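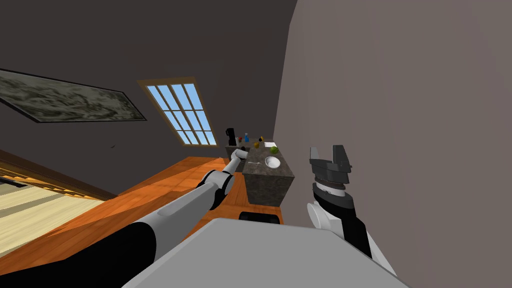
Counter task, simulator view. Left gripper at the near corner, right gripper open.

Ticket 4000 – Kitchen counter routine, Neltska site
Opened by: Sabina Fakir
Assigned to: Melur Ismail
Status: waiting on site

March 30, 2020, Fakir
Since the February update the morning shift has stopped clearing the counter by hand. The Jorkska unit does it and one person watches. When it halts, the panel says "arm hold" and they don't know if they may reach in for the bowl or the apple. Two people have asked me. Please advise.

Ismail
Reran job 41 in the simulator with the same counter layout. Hold came up at step 8, left arm low over the granite. No fault code. The hold timer is 36 seconds, then it waits for a person to confirm. That prompt only goes to the supervisor login.

Fakir
The supervisor isn't on until later. Can the watcher confirm?

Ismail
Yes, with a role change. I added "attendant" in Bonumik – it can confirm or stop, not edit. Press stop before reaching in. Old printed card still says to call Kleinschmidt, please take it down.

Fakir
Card is down. Shift wants the watching time added to the rota as a duty. Leaving this open until that is agreed.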